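Home Reviews Workshop Packing Archive Contact

Husar bench arm with two-finger gripper, reviewed after one winter of use

We bought the Husar in November for our sorting room in Sosville, where we put together repair sets for customers of Trusmont. My job is to plan the shifts, so I write this review from that side. For the technical side you should ask Hafþór Snorradóttir, who did the setup and is much more patient with cables than I am.

The arm was delivered with a stand, a control box and a manual of 147 pages. The manual is good until the chapter on teaching positions, and there it becomes very short. We lost two days on this. The support at Dedton, the dealer, answered our mails the same afternoon, and after that the work went better.

What does it do well? It picks small parts from a mat and puts them in trays, and it does not become tired at three o'clock. Before the arm, two persons stood at this bench the whole day, and both had pain in the neck. Now one person fills the mat, looks at the trays and takes out what is wrong. On a normal day we finish 426 sets. I will not say our old number, because the sets were also different then. 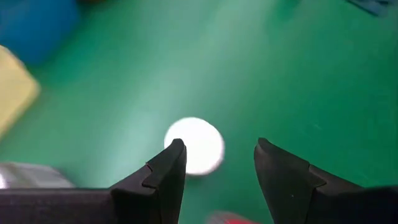

Flat pieces are still the difficult ones. A thick part gives the fingers something to hold, but with a thin one the height must be set very exactly, and if somebody changes the mat you must set it again. Hafþór has made a small card with the heights, and it hangs on the control box. I would have liked to get such a card from the maker.

The noise is 60 decibels at my chair by our own meter — not terrible, but you hear it all day, and it has changed how people talk. Earlier there was much conversation over the bench. Leif Hedegaard, who has worked here longest, told me he misses this more than he expected. He likes the new work, he learned to correct the program himself, and he got a higher pay grade for it. But he is alone there for long hours. We now change places every two hours, and this helped more than any setting in the menu.

No one lost the job. I must say also that we did not hire a new person when one colleague moved away in winter, and I think everybody noticed it.

Good: steady, easy to clean, fast support.
Less good: weak chapter on teaching, spare finger pads cost 63 dollars the pair, stop button is on the wrong side for left-handed people.

I would buy it again, but I would plan the rotation of the people before the first day and ask them where the arm should stand. We moved it twice.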